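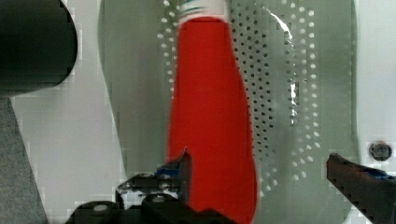 Jean Lindsay wrote to ask us whether anyone over the age of six would really want to spend an afternoon setting a pretend table, and we have been happily answering her ever since!

Numdale is a small play kitchen school -- one long room in Plokham, with 28 children on the books and a good many parents who stay longer than they meant to. Tomás Nic Giolla and Magnus Lennox started it with a box of toy fruit and a few bowls from home, and the idea has stayed much the same: a bottle of ketchup, a plate, a banana bunch, and all the time in the world to decide what goes where.

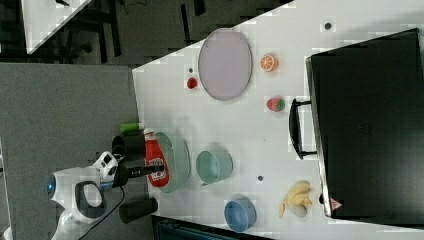 We like our groups small, so there are never more than 8 children at the table, and older brothers and sisters are welcome (they usually end up running the restaurant). Mornings are for sorting and serving, afternoons for whatever the children have dreamed up over lunch. We close for August, and new families can come and look in any morning after that -- just knock, and somebody will let you in.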